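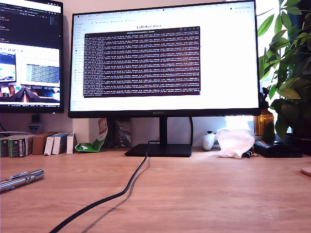
Brandham moves permit applications online, keeps one paper window

Brandham, 7 October 2021

Residents of Brandham who want to build a deck, put up a fence or replace a water heater will have to file their permit applications through the town's website starting in February. The town council approved the change on a split vote after a public hearing that ran well past its scheduled end.

The new system replaces the paper forms that the building office has used, with small changes, for 41 years. Applicants will create an account, enter the address of the property, upload drawings and pay the fee by card or bank transfer. They will be able to check where an application stands without calling the office.

One paper window will stay open at the town hall on Tuesday mornings for people who do not have a computer or would rather not use one. Staff at the window will enter the application into the system while the resident waits.

Eckhard Kleinschmidt, who heads the building office, told the council that the present setup no longer works. The office received 844 applications last year, the most it has ever handled, and the typical wait for a simple permit has grown to 40 days. Much of that time is spent sending forms back and forth by mail when a signature or a measurement is missing.

"A fence permit takes a few minutes to review once we have everything," Kleinschmidt said. "Getting everything is what takes a month."

The online form will not let an applicant submit until the required fields are filled in. Kleinschmidt said he expects that to cut the wait for fences, sheds and water heaters first. Additions and new houses will still need a full plan review, and he did not promise a shorter wait for those.

The software will be supplied by Tiedemann, which already runs the property tax portal for the neighboring town of Bralleck. Bralleck moved its own permits online last year. Its building office reported a rough start, with drawings that came through sideways or too small to read, and went back to accepting paper for several weeks while the upload page was fixed. Brandham will get the repaired version.

Council members who opposed the change said they had no quarrel with online filing but objected to the limited hours for the paper window. They asked for a second morning each week. That amendment failed, although the council agreed to look at the window's hours again once the system has been running for six months.

Several people at the hearing spoke about the older neighborhoods along Stitow Road, where internet service is slow and sometimes goes out in bad weather. One homeowner said he had tried to upload a set of garage plans to the Bralleck site for his daughter and gave up after the page timed out for the third time. A contractor who works in both towns said he had the opposite experience. He files from his truck between jobs and has not been inside the Bralleck town hall since spring.

The library will set aside 2 computers for permit filing during its regular hours. Library staff can help people log in and scan documents, but they will not be able to answer questions about building rules. Those will still go to the building office by phone or email.

Fees will stay the same through the end of next year. A card payment will carry a small processing charge, which goes to the payment company. Bank transfers and checks handed in at the paper window will not be charged extra.

The council also discussed what will happen to the old files. Permits issued before the changeover will remain in the basement of the town hall, in the order they were filed, and will be scanned only when someone asks for one. Kleinschmidt said a full scanning project had been priced and was more than the office could pay for this year. Real estate agents and surveyors, who request most of the old records, will be able to place those requests online.

Inspections will be booked through the same account. At present, homeowners call a recorded line and are given a day but no time. Under the new system they will choose a morning or an afternoon, and the inspector will send a message on the way to the property. Inspection results will be posted the same day, along with a list of anything that has to be corrected before work can go on.

Applications that are already in the office when the system opens will be finished on paper. Residents do not need to file them again. Anyone who mails in a form after the changeover will get it back with a letter explaining how to file online or at the window.

Emergency repairs are not affected. A homeowner with a failed furnace or a broken sewer line may still start work right away and apply for the permit on the next business day – a rule that came up more than once at the hearing, since many people had not heard of it.

The building office plans to hold two evening sessions in January to show residents and contractors how the system works. Both will take place in the council chamber. Dates will be posted on the town website and on the board outside the post office. No sign-up is needed.

Questions about the change can be sent to the building office or left in the drop box by the side entrance of the town hall. The office is open Monday through Thursday and closed on Friday.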